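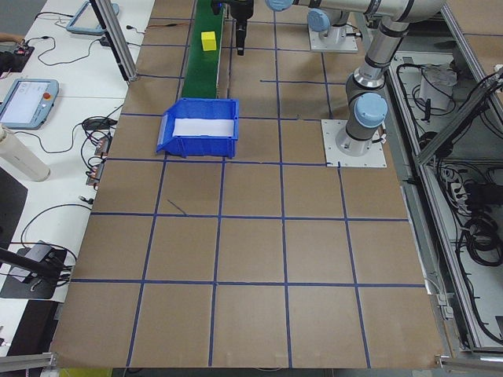 Tape first, code later

I'll say it plainly: the best money I've spent on our shared workshop build went to brown paper and blue tape. People at Kindgate love talking about software, and fine, so do I, but I spent most of February fighting code when the real trouble was that I couldn't say where anything was! Then the grid went down and suddenly "it missed" became "it missed by half a square, toward the belt." You can fix that in an evening (I did, with cold pizza).

My other gripe is speed. Why does every hobby builder want to run at 100 percent? I keep the arm at 5 while I'm trying something new, and maybe 60 once I trust it. One yellow cube on the conveyor is plenty to learn from. Get that into the bin over and over, then add a second one.

And please, tidy your cables before you buy another sensor. I say this as someone who still hasn't.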